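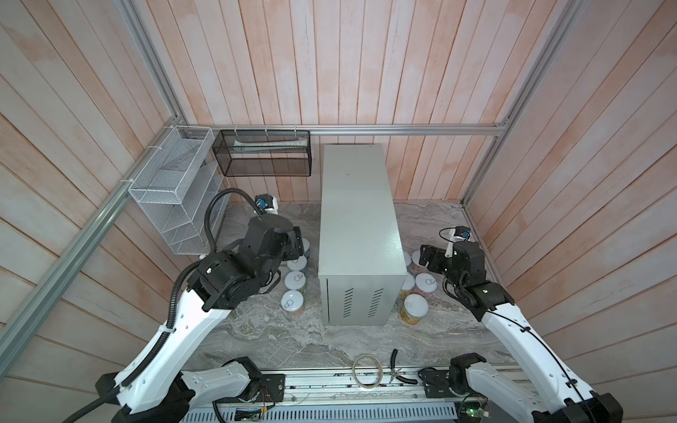
Bay 4, cabinet and baskets

WORKTOP BAY INSPECTION, Altness stores
Date: 8 November 2025
Checked by: Danica Trnka
Previous check: March

1. Cabinet upright and clear of the walls
OK. Grey finish, louvres at the bottom of the front not covered. Keep it that way, nothing to be leaned on the front.

2. Wall boards
OK. Pale streaks running down some boards, same as in March. No action.

3. White wire organiser, left wall
OK for now. Held with cable ties. Compartments empty. Please don't load it until Okent have sent proper brackets (order 415).

4. Black wire basket, back rail
Comment. Hung on hooks, one long item lying in it. Limit for this basket is 300 g, label to be put on the rail.

5. Cans beside cabinet
Comment. Cans are to be stored upright with lids up and ring pulls flat. Any dented or bulging can goes back to Zurkum, not into the bin. 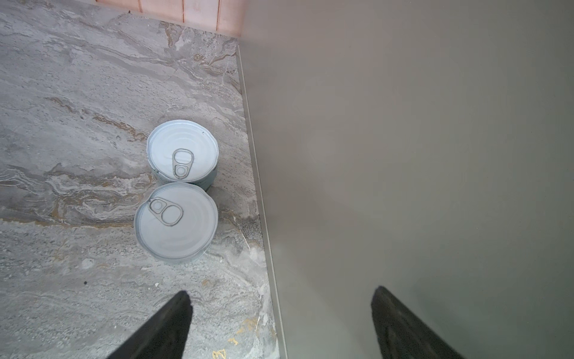
Leave a hand's width between the cans and the cabinet side so the top can be wiped. Small dark specks and faint yellowish marks on the worktop, to be cleaned with the mild spray only. If the marks stay, report on form 262.

6. Edge trim
Run a cloth along it when wiping down.

Result: pass with comments on 4 and 5. Copy to Kneževič.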